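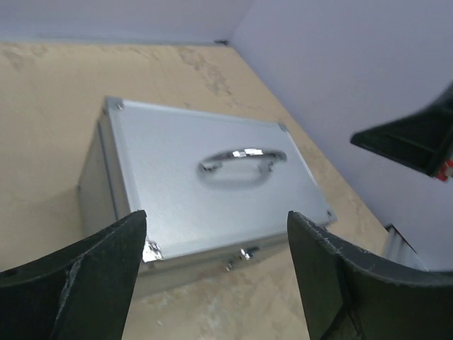 Small aluminum case: store it flat or standing? And the corners

2020-03-20
Posted by Naheed Kazmi

Hello to all. Please excuse my English, I write slowly and check the words twice.

I have a small silver aluminum case with a curved chrome handle on the lid, and one latch that I can see on the front. I want to keep my late uncle's drafting tools in it, the compasses and the ruling pens, and a little bottle of ink. The case will live on a shelf in the hall closet and come out maybe two times in a month.

I have three questions.

First, the handle is on the lid, so when I lift the case, all the weight hangs from the lid and the latch. Is this safe for tools that are heavy for their size?

Second, the corners. The two at the back are dark and rounded. The front left one is shiny chrome. I would like to make them look the same. Can dark caps be polished, or is it better to replace all of them?

Third, what do you put inside so the tools do not slide? I have some gray felt and some foam from a package.

I thank you in advance.

---

tinlid_12
Nice case. For the handle question, look at the hinge and the latch before you look at the handle. With a handle on top, the handle itself is normally the strong part. What gives up is the latch, or the little rivets behind it. Put in the tools, close it, lift it one inch over a folded towel and hold it there. If the lid line opens even a little at the front, carry it with a hand under the bottom.

I would store it flat, handle up, same as in your photo.

---

Tanveer Bajwa
I do not agree about flat. If it is flat on a shelf, somebody will put a box on it, and the box will sit on the handle. I had a case from Futungate, not the same as yours but similar in shape, and the handle pressed two dents into the lid where the brackets are. Now I stand my cases on the long side with the latch up.

For the corners, please leave them. Dark caps could be another metal, or painted, or only dirty. Rub one with a soft cloth and a drop of dish soap first. If the cloth comes away dark, continue. If the cloth stays clean, then the color is the color.

---

tinlid_12
Standing on the long side is fine for a camera. For ruling pens and a bottle of ink I would never do it. One bad cap and you have ink in the felt, in the hinge, on the shelf. The solution for the box on top is to not put a box on top.

---

Tanveer Bajwa
You live alone, I think. In my house there are five people and one closet.

But I accept the point about the ink. Keep the ink outside of the case, in a jar with a screw lid, and then both ways are possible.

---

marrow_lane
I want to add something about the lining. Please do not glue the package foam. I did this with my mother's sewing case in August some years ago, and after two summers the foam became sticky crumbs. I was cleaning thimbles with a toothpick for one whole evening.

What I do now:

1. Cut a piece of thick card a little smaller than the bottom.
2. Wrap it in felt and fix the felt on the underside of the card with cloth tape.
3. Press it down in the case without glue. You can take it out to shake it.
4. Sew flat elastic across the felt in loops, one for each tool, before you wrap the card.
5. Cut a second card for the lid, so the tools cannot jump when you carry it.

Gray felt will look very nice with the silver.

---

elalham_road
About the lid, which has this brushed finish. Never use scouring powder or a kitchen sponge with the green side. You will make round scratches across the straight lines and they will not leave. Use a damp cloth, go in the same direction as the brushing, then a dry cloth. I use Memix cream on chrome only, for the handle and the latch, and I put masking tape around the brackets so it does not touch the lid.

---

Naheed Kazmi
Thank you, this is more help than I hoped for.

I did the test with the folded towel. With all the tools inside, the lid line did not open, but I could feel a small movement at the latch. So I will carry it with one hand under. I also did the dish soap on one of the back corners. The cloth stayed clean, so I follow Tanveer and leave them dark.

The ink will stay outside. I will store the case flat on the top shelf, where no box fits above it. I measured, and only a folded scarf can go there.

For the elastic loops, marrow_lane, which width do you use? The pens are thin and I am afraid they will slip through.

---

marrow_lane
Quarter inch for pens. Make each loop tighter than you think is right, because the elastic relaxes after some weeks. For the compasses I use the half inch, one loop at the top and one near the points. Put a piece of cork on the points!

---

Tanveer Bajwa
A folded scarf is acceptable. I still say standing.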